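A pair of hands for the kitchen

The maker we met at the Trerkano open workshop has been at it since March, and she laughs when you ask how far along she is. "Far enough that my kitchen isn't mine any more," she says, pouring the tea. She builds hand-held grippers, the sort you squeeze like a pistol, and the plan is that a small home-made robot she calls Brara will one day learn from the way people use them.

She started with the pivots, and went through 4 versions before the arms stopped wobbling. "The first lot were dreadful, bless them. You'd squeeze and they'd go off sideways, like a shopping trolley!"

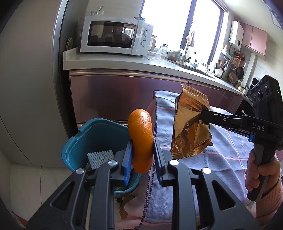 The pads took longer still. Hard ones let things slide, she says, and soft ones wore out, and she had a whole drawer of rejects before she settled on ribs. "Fruit peel is a lovely test, you know, because it's slippery and it bends. Wrappers are worse. They crackle and fold up on you, and you never get the same shape twice."

Her log had 1411 grabs in it when we spoke, all done by hand, a good many of them with the radio on. She would like to reach 2593, a number she picked out of the air and has grown rather fond of. After that comes the arm itself, which is still in pieces on a shelf at the workshop, waiting for a motor.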